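Drokmont Pocket Scorer, second edition: a season with it in the bag

I have kept the scorebook for Makum Cricket Club's second eleven for longer than most of the second eleven have been alive. In that time I've been sold a good many things that were going to replace the scorebook. The Drokmont Pocket Scorer is the latest, and the first I've used for a full season without leaving it in the tea urn cupboard by June.

It's a small handheld unit, the size of a bar of soap, with a screen on the front and a row of buttons down each side. You press a button for each ball bowled. It adds up, works out the run rate, keeps the bowling figures and beeps at the end of the over. The beep can be turned off. Find out how before the first match, or the umpire at square leg will find out for you.

Setting it up means typing in both teams. That's 11 names a side, one letter at a time, on a keypad which thinks everybody's surname begins with Q. Your own lot can be saved, so you only suffer once, but the opposition are new every week and tend to hand over their team sheet as the openers walk out. Against Zostow I gave up and entered them as A to K. Their captain read the printout afterwards and wanted to know who had bowled him. I told him J had.

Once play starts, it's very good. Dot balls and singles go in without looking down, and after a few weeks my thumb knew the buttons better than I did. Wides and no-balls each have their own key. Leg byes are on a second menu, and our wicketkeeper has never met a leg bye he didn't let become two, so I spent a fair bit of the summer in that second menu.

Undo goes back 3 balls. On the old model it went back one, and plenty of people wrote in to complain. Three is enough for ordinary mistakes. It isn't enough for the kind where Hemant Bhatt has been batting for an over and a half and you discover he's been scoring his runs under his brother's name. For that you go into Edit Innings, and I'd take a sandwich. 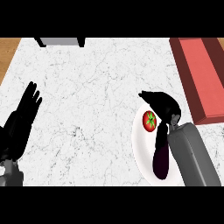

Battery life is given on the box as two full matches, and I'd say that's fair if both of them are 40-over games and neither goes to a last-wicket stand. Ours died once, at Zostow, with 67 needed and the light going. To be fair to Drokmont, the innings was still there when I plugged it in at home. Reading it in poor light is another matter. The digits are thin grey on a pale background, and after tea I might as well have been trying to get the score off the veins in a marble worktop. There is a dark setting, with the colours swapped round, and I'd advise switching to it and staying there.

The case is tough. I've dropped it down the pavilion steps and sat on it, and it has been hit by a straight drive that everyone agreed was the shot of the season, apart from me. There's a scratch on one corner. The wrist strap snapped in May and I've replaced it with a bootlace.

You'll probably be tempted by the Munshi scoring app, which runs on the phone you already own and costs a good deal less. Wilma Geerts does our first eleven with it and swears by it. She has also twice had her daughter ring in the middle of a hat-trick. The app draws nicer charts, I'll give it that, and sends the score straight to the club page, where the Drokmont wants a cable and a quarter of an hour of your evening. If you have decent signal at your ground, and a family that texts, try Munshi first. We have one bar of signal and you have to stand on the roller to get it.

What I'd change: put leg byes on the front, make the digits thicker, and let me copy a team sheet in from a computer. The printer is sold separately and jams on damp paper, so in this country you can work out for yourself how often it jams. I've stopped taking it.

I still keep the paper book alongside, by the way. The league wants it signed at the close, and the pencil has never needed charging. The two have agreed in every match but one, and I checked that one against the opposition's book as well. The Drokmont was right. I'd missed a bye in the fourteenth over.

Four stars. It would have been four and a half with a better strap.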